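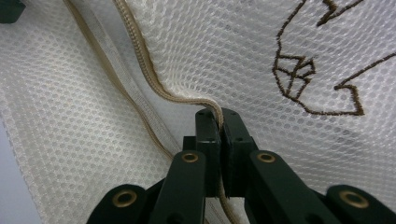 The equipment plan in this section covers the purchases needed to complete the laundry handling project in the second term. The total approved for the year is $1,332, of which $413 had been committed by 7 Jun 2024. The plan gives priority to the parts of the hand-held gripper that touch the work, and the items to be handled come second. Fastening tasks place the greatest demand on the fingers. On the white honeycomb mesh with the beige zipper, the two jaws have to close on a narrow coil while the fabric around it folds and sags, and the flat faces of the jaws leave little room for error in alignment. The team therefore requests a second pair of fingers with narrower tips before any further spending on sensors.

3.1 Finger sets

Two suppliers were compared. Draler offers machined fingers in a fixed shape with a long delivery time. Marnska prints to the customer's drawing and accepts small orders, at a lower price per pair but with a higher shipping charge. The team recommends Marnska for the first order. The drawing is likely to change after the first trials, and a machined part cannot be revised without paying for it again. If the shape is settled by November, the Draler quotation should be requested again.

3.2 Bushings and linkage parts

The pivots on the present tool use metal bushings set into the arms. The parts list for this project calls for a pack of 40, which covers the present tool and one spare. Single bushings are available from the department store room, but the sizes in stock do not match the drawing. The team also asks for one spare set of linkage arms. Replacement arms were left out of the first-term budget, and this was an error in planning.

3.3 Test articles

The project needs mesh bags in more than one size, with zippers of different coil widths. Boychuk sells these in packs of six. Plain bags are preferred for most of the work. A small number with embroidery should be included - raised thread changes how the fabric bends, and the handling method should be tested on both kinds. Bags should be ordered together so that the mesh is from the same stock.

3.4 Items postponed

A force sensor from Plunach was considered and has been moved to next year's request. The sensor itself is within reach of the remaining funds, but the amplifier and mounting plate are quoted separately and would use the money set aside for fingers. The team has kept the quotation on file.

3.5 Order of purchase

Finger sets are to be ordered first, followed by bushings and arms in a single order, and then the bags. Any balance left after the third order will be held for shipping and for one reprint of the fingers. Quotations and the revised parts list are attached as Appendix B.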